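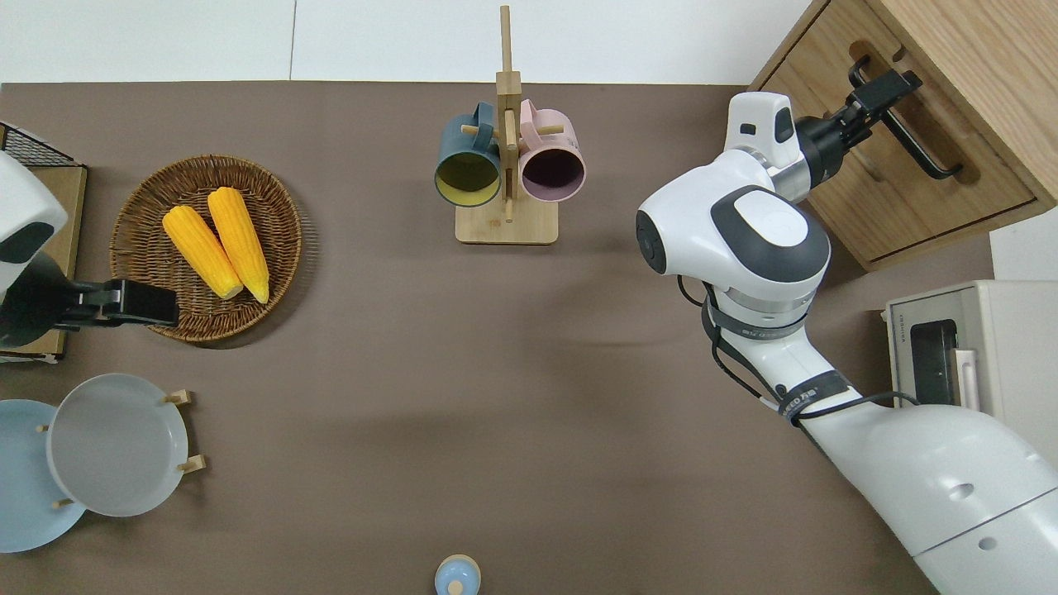

Notebook, Liltow workshop, bench 3
7 March 2020

Kitchen layout, second pass. Purpose today is to settle where the small wares live on the table so that the next round of drying and storage notes can be compared with each other. The layout kept drifting last month and half the notes from then are no use.

Positions as set:
Mug tree at the back, centre, against the wall side. Two mugs on it, teal-blue and pink, one either side of the post, mouths to the front. Handles over the pegs.
Dish rack front left, plates on edge between the pegs.
Round wicker basket on the left, behind the dish rack. Two ears of corn in it, side by side on the diagonal.
Wooden cabinet and small oven stay on the right. Not to be moved without a note in this book.
Wire rack back left, on its board.

Mug tree. This is the Trunum one. Post checked for lean with the small square, 3 mm out at the top over its full height. Acceptable. The base rocks slightly if turned a quarter, so I have pencilled a mark underneath for the front. Pegs are a push fit with no glue that I can find. Tried the pink mug alone on one side for an hour, no movement at the joint. With both mugs on, the load is close enough to even that it can be ignored.

Dish rack. One peg was loose again, second from the end. Took it out, cleaned the hole, glued it back and left it clamped for 6 hours before putting any plates in. Peg spacing is fine for the flat plates but mean for anything with a deep rim - the Bisht bowls will not stand in it at all, they tip forward on to the next peg. Bowls go in the cabinet until we have a wider rack.

Basket. Weighed empty at 111 g on the bench scale, same reading twice. The weave in the floor is tight enough to hold small items but crumbs go straight into it. Do not wash under the tap. Brush out, then wipe the rim with a damp cloth and dry it upside down on the wire rack. The braid at the rim took 8 hours to feel dry last time, so not a job for the end of the day.

Table surface. Marks from wet mug bases came off with plain water. The cleaner from Nema left a faint shine on the taupe-brown that shows under the lights, so I have put it back on the shelf and labelled it for the sink only.

To do:
Felt under the mug tree base, one thin pad at the rocking corner.
Check the reglued peg again before the plates are changed over.
Measure the deep plates and the bowls for the new rack - rim depth as well as diameter this time.
Find the other bench scale. The lid of this one is cracked and the display fades when it is cold.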